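13/01/2019

I come back to the subject of packing, which I promised in my last post about the small shop Serkeria. Several of you asked me how one can work with a belt and not lose half of the day looking for things.

First, the table. I like a white table, because a gray scrap or a forgotten parcel is seen at once. The bins must stand near the belt, so that the hand has only a short way to go. We use light blue ones, open at the top, and I don't put lids on them even when it would look more tidy. 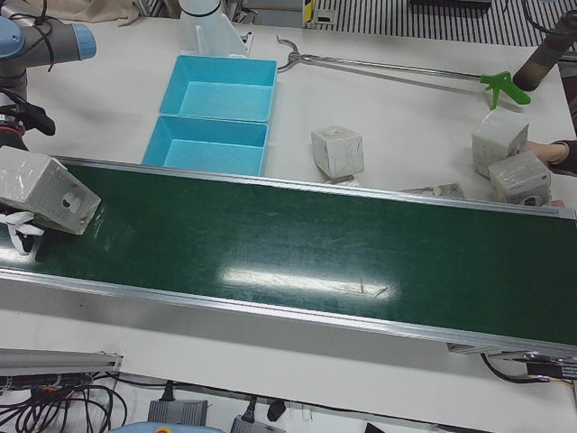 The second matter is the tape. For small white cubes I was always taught to use little tape, but the goods for Ludunitz travel far and in March we had 16 of them come back with open corners. Since then I prefer to wrap too much. It is not beautiful, and the customer needs scissors, I know it.

A reacher-grabber is also a good thing to have on the table. My back is not so young, and when something rolls under the belt I don't wish to kneel down 6 times in a morning.

As for the belt itself, a green one shows its scratches when it is glossy. I was worried by this in the beginning. Now I wipe it with a soft cloth and let the scratches be. Boxes in clear plastic slide well on it, and I put them with the printed side toward me when I can. 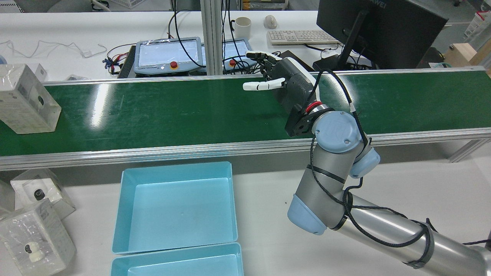

Zestura wrote to me under the last post that two bins are too few, and that with 3000 parcels in a season one should have a separate bin for every size. Maybe it is true for a big house. I tried it for a short time and I only mixed up the sizes, so I went back to two. Next time I will write about labels.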